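Kikimon token holders vote to slow down new coin releases

Anyone who has kept a few Kikimon tokens tucked away through this long, bumpy spring will be glad to hear that the vote on new coin releases has finally closed, and that it went through rather comfortably in the end.
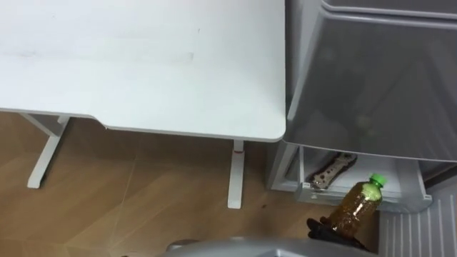 Sinduvness Digital Money Desk

The plan, put forward in April by the team at Ambaye, cuts the number of fresh tokens released each month from 965 to 296. There were 165 wallets taking part, which may sound a modest turnout, but for a small coin that began life in a chat group in Iltby it is a very decent showing indeed, and the discussion beforehand was good-natured throughout (well, nearly throughout!).

Abenezer Assefa, who wrote the proposal, told us he was relieved as much as pleased. "People had been asking for this since the winter," he said. "They wanted to know how many coins would be coming, and when, and now they can look it up for themselves."
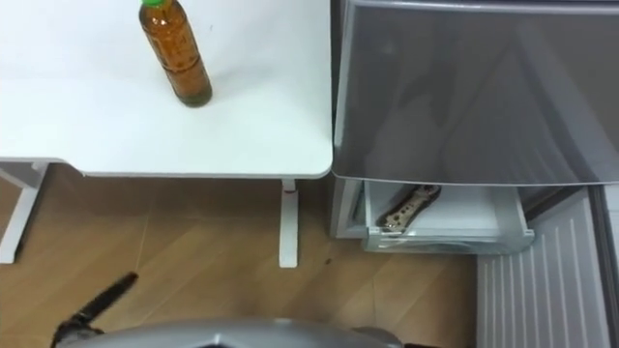
He was careful to add that a slower release does not promise a higher price -- a point we would gently repeat to any reader tempted to rush in. Kikimon has had its ups and downs like every other coin, and small tokens can be hard to sell in a hurry.

The new schedule starts after a waiting period of 90 days, during which wallets will carry on working as usual and holders need do nothing at all.
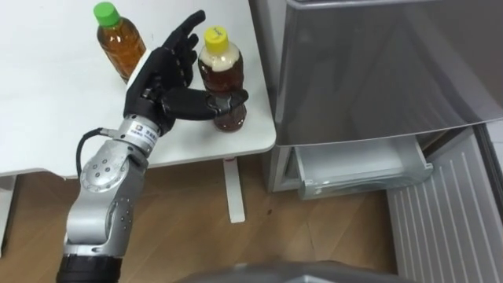
A robotic hand closes around a bottle with a yellow cap.

Ambaye says it will also publish a plain list of the wallets it controls, something several holders had asked for during the debate, and will take questions on its forum from 6 pm on the evening the change comes in.

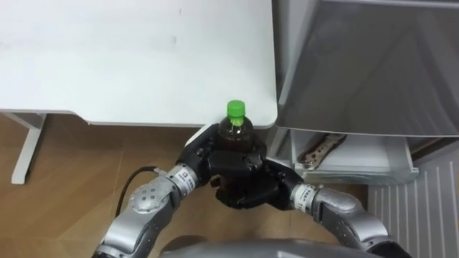
Two robot arms with a green-capped bottle, by the corner of a white table.

A second vote, on trading fees, is expected later in the year.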